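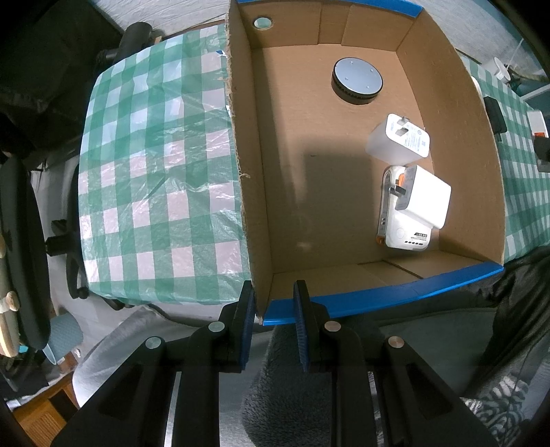
Ticket: Cumero speaker goes silent, returns box on hold
Opened by: Mirela Guerra
Assigned to: Vitória Arruda
Opened: 23 June 2025
Status: Waiting on customer

Problem as reported
Speaker powers up, says hello, plays for 90 seconds and quits. Buttons on top do nothing after that. Unplugging it for a while buys another 90 seconds. I have now heard the first minute and a half of a great many songs.

I was going to send everything back in one go: the round speaker, the white adapter I run it from, and the power bank with the little square charger. They're in the open cardboard box on the kitchen table. The box has blue tape on its rims and one torn edge, and has seen better shipments.

Reply, V. Arruda
Hi Mirela. Before you seal anything, please hold off on the power bank. The returns desk at Greltstead won't take a battery in the same carton as a speaker. Also, which adapter are you using? We had more than 600 tickets on this model last September and most of them were a phone charger doing a speaker's job.

Reply, M. Guerra
The white rectangular one with the prongs sticking out of the end. There is a lot of black print on it, in a size meant for ants. I assumed it came with the speaker. It was in the same drawer, and in this house that counts as paperwork.

Reply, V. Arruda
Drawers are where most of our tickets start. Please try these in order and write down what happens.

1. Take the speaker out of the box and put it on a hard surface. Plug the adapter straight into the wall, no power strip.
2. Hold the two outer buttons until you hear a tone. This clears the saved settings, so you'll need the Wi-Fi password again.
3. Play something at low volume for five minutes.
4. If it quits, swap in the adapter from your other Cumero unit and repeat step 3.

Reply, M. Guerra
Step 1 done. Step 2 done — the tone sounds like a disappointed microwave. Step 3, quit at 90 seconds, as is tradition. Step 4 is stuck, as the other unit is at my sister's and she is not a fast mailer.

Reply, V. Arruda
Then we'll send you an adapter. It ships from Histar, allow four working days. Keep the speaker and the old adapter together until it arrives. If the new one fixes it, no return needed. If it doesn't, ship the speaker and both adapters under the label we'll email.

The power bank and square charger are Hegde products, so that's a separate claim with them. What's wrong with those, by the way?

Reply, M. Guerra
Nothing. I was on a roll.

Internal note, V. Arruda
Adapter requested. Battery items removed from return. Customer advised to find a less torn box. Follow up once delivery shows.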